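Can a Machine Do the Chores Yet?
Gallery, August 2025
Text: Nesma Tawfik

In our shop at Nondodia we sell small things for the bathroom and the kitchen, and at home I have the same small things in the drawers. So I am often asked if a robot could already put all of this in order. I collected some notes on the jobs which people ask me about the most.

Picking up a tube
A tube with a screw cap is easy for a child. For two stiff fingers it is more difficult. The body is smooth, it can roll a little, and when it is half used it changes its shape in the grip. On a flat table the fingers must also go very low without pushing into the wood. 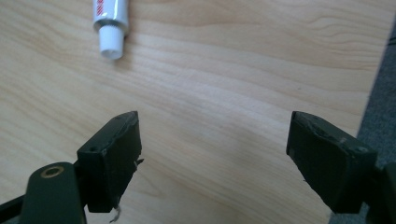

The cap is another matter. To lift a tube and put it in a cup is one job, but to open it is a second job, and most machines with only one hand cannot do it. My colleague Glenys Watkins made a list of 324 small tasks from our shop floor, and we were surprised how many of them need two hands.

Filling the shelf
Here I am more hopeful. Boxes have straight sides and they stand still. If the labels must all face the front, a person is still faster, and I think this will be so for some years.

Folding towels
I have seen good videos of it. But a video shows the best try, and I would like to see the other 50.

Wiping the counter
A machine can move a cloth from left to right. To notice the sticky place and press harder there, this is what I still do by myself every evening.

If you work in a shop and have a chore which is missing from this page, please write to Catrin Ellis at our Tovorico office. She is keeping the list now.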